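A Year on the Shop Floor Before the Thesis

Last updated: 7/19/20

When Prolach began paying for graduate study in February, the company had no shortage of applicants. It had 207 of them for 20 places. The program runs jointly with the engineering school at Serosbridge and leads to a master's degree in applied robotics, with tuition covered and a small monthly stipend on top.

The terms are simple. Students take evening classes during the first two semesters and spend their days at one of the company's sites. They owe Prolach two years of work after graduation, or they pay back part of the fees. A similar offer from Belance, a smaller firm across the river, asks for one year but pays no stipend.

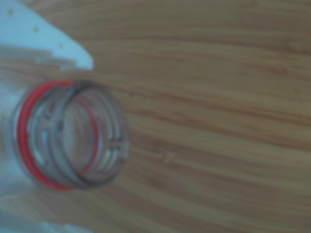

Most of those admitted already hold a bachelor's degree in electronics or computer science. A few came from mechanical design and had to pass a bridging course in programming before classes opened. The course takes 15 weeks and has a written test at the end. Anyone who fails can sit for it once more.

Thesis topics are set by the company and the school together, which has caused some friction. The school wants work that can be published. Prolach wants results it can use, and it keeps the right to hold back a thesis for six months while its lawyers read it. Students were told about this clause at the interview stage – it's on page four of the contract – but several said they hadn't understood what it meant for a later PhD application.

Teaching load is another open matter. The first group will complete 564 hours of coursework, more than the school's regular master's students, and nearly all of it falls after 5 p.m.

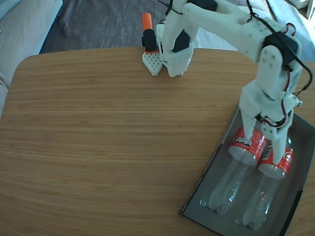 Omerović thinks the hours are fair given the stipend, but would like the math classes moved to Saturday mornings, when people are awake enough to follow a proof. The school has agreed to look at the schedule before the second group starts. It has made no promise on the holding period for theses, and the contract for next year still carries the same wording.

Contact the editors | © 2020 All rights reserved | Back to top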